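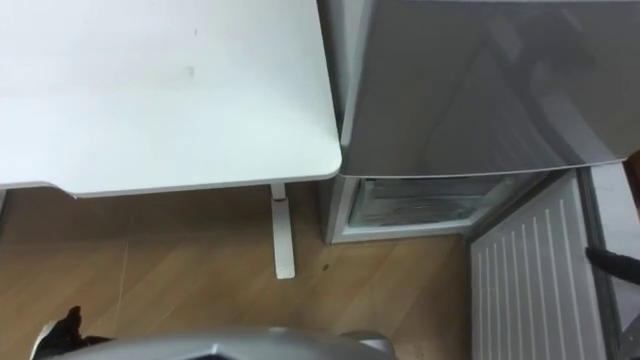 2021-01-13

I spent a morning at the Gimeck open day in Barnoldale, mostly in the kitchen room. The programme promised welding cells and a pallet line as well. I saw neither, as the kitchen queue moved slowly and I didn't want to lose my place.

The machine is a two-armed unit with black grippers and a light grey body. Domenica Mayrhofer ran the session. The task was the freezer compartment of an ordinary fridge-freezer, with the freezer below and a table standing hard up against the side of it. The robot had to open the door, wait, then push it shut.

Doors are a fair test. The hand has to follow an arc fixed by the hinge, and if the estimate of the hinge line is off, the arm and the door fight each other. Mayrhofer said they limit the force at the wrist and let the door correct the path. The seal is the awkward part: it needs a firm pull for the first few millimetres and almost nothing after that, so the controller has to drop the force quickly or the door flies.

Closing is done with the outside of one finger near the free edge of the door. I asked why they don't grip it. The answer was that a grip adds a constraint they don't need, and a push can be broken off at any point. The other arm takes no part in the closing and is parked low, on the table side.

Their log for the task stood at 1,799 attempts, of which 485 were made after a change of fingertip material in June. I asked for the failure rate before and after and was told it would be in the write-up. Balthasar Danzer, who had come over from Osley with me, wanted the cycle time and got the same reply.

We watched 3 runs. Two closed on the first push. On the other the door stopped short, the arm backed off and pushed again nearer the edge, and it latched.

Parking is behind the Gisler building and costs nothing before noon. Slides are to be sent to everyone who signed the sheet; mine haven't come yet.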